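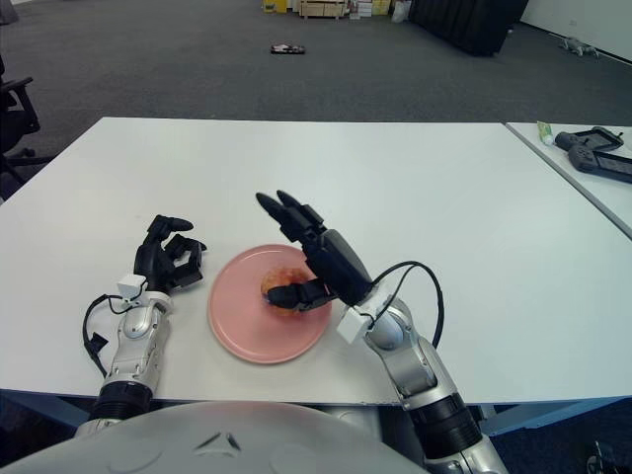
Budget time again, and I've been putting off the hands question for months. We want a second pair before December, and Ronaldo Barbosa keeps sending me quotes from Valtari and Stanciu with the prices in different spots, so comparing them has been a real treat. What I care about is the thumb. On the right hand it's pressing down on that glossy orange bit of food on the pink plate, and soft, slippery stuff like that is the work we're buying for!

Valtari wants $2710 for the service plan, plus $300 for spare fingertips. Stanciu leaves the fingertips out altogether (I've asked twice). I've also set aside $700 for cables and wrist fittings — probably light, if I'm being fair — and a bit more for plates, tables and groceries. The Hurnthorpe room is already paid for, thank goodness. If you've bought hands through Grornis, send me a note and tell me how long delivery took.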